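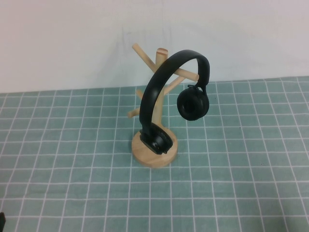 Headphones on the peg stand: one earcup hanging free, the other down on the base. Scored as "hung" or "not hung"?

How to check a hanging success rate before you believe it

Feb 19, 2023

Papers on robot hanging tasks like to give you one number. The robot hung the mug, or the cap, or the headphones, so many times out of so many tries, and the number is usually high. I have spent long enough scoring these runs to distrust most of them, my own early ones included. What follows is the procedure we now use to test whether a success rate means anything. It is dull work and you will probably end up with a lower figure than the one you started with.

You will need the final still from every trial, the written task definition (if there is one), two people who can score, and a spreadsheet. No special software. We tried the Ciltden labelling tool and went back to the spreadsheet within a week.

Step 1. Write the rule before you look

Open a blank page and write down what counts as success, in words a visitor to the lab could apply. "The headphones are on the stand" is not a rule. Ours took several goes and now reads: the headband crosses a peg or the top of the post, and neither earcup touches the base or the table. You may prefer a looser one. Fine, but write it now. If you write it after looking at the stills, you will write it around your favourite trials, and I say that as somebody who has done so.

Look at the still at the top of this page with both rules in mind. The band goes over the top of the post, so the loose rule gives it a pass. The left earcup is lying on the wooden disc, so ours gives it a fail. Same picture, opposite result, and a paper could print either without telling a lie.

Step 2. Split the outcome into levels

Yes and no throw away too much. We use these:

Clean: held up by the stand, nothing touching the base or table.
Supported: over the stand, but part of the object also rests on the base.
Contact only: touching the stand, with its weight mostly on the table.
Miss: everything else.

The still above goes down as "supported". Be careful with that second level. It is where people hide things. If a paper folds it into success, the text should say so, and I have rarely found one that does.

Step 3. Score blind, twice

Take the method name out of the file names and shuffle the lot. Vlasta Stojanovska and I each scored all 362 stills from our August runs without speaking to each other, and I would urge you to hold to that last part. Most of our disagreements sat on the line between "clean" and "supported", usually where a shadow made it hard to tell if a cup was down.

Do not settle a disagreement by talking until one of you gives in. Record both scores. If the gap between two methods is smaller than the gap between two scorers, you have not shown that one method is better, whatever the bar chart looks like.

Step 4. Ask what the still can't tell you

A final still shows where things ended up. It won't tell you if the object was swinging, or whether it stayed put afterwards. For that you need a second still. We take ours 5 seconds after the first and score it separately. An object that changes level between the two gets the lower one. If you only have one still per trial, say so in the write-up and leave the word "stable" out of it.

Step 5. Recount the trials

Find out which trials were dropped and who dropped them. "Invalid start" and "operator reset" are the usual labels. Some will be fair. Put them all back in, work out the rate again, and report both figures. We had a tidy set of 300 before I did this – the rest had been set aside with no reason written down.

Step 6. Move the stand

Turn it so that different pegs face the robot, and run a fresh batch. A peg stand is forgiving from some sides and awkward from others, and a policy trained on one angle can look cleverer than it is. The Fimberg baseline did well for us until we turned the stand, and the Dong variant we had written off came out level with it. I draw no conclusion from that beyond wanting more trials.

What to report

Give the count at each level, for each scorer, with the dropped trials shown. Print your rule in full. Include a few stills from "supported" and let readers decide for themselves – they will anyway.

I am often told that all this is too strict, and that a person would be happy enough with headphones left like that. Perhaps. Then test whether people are happy, and call it that in the title.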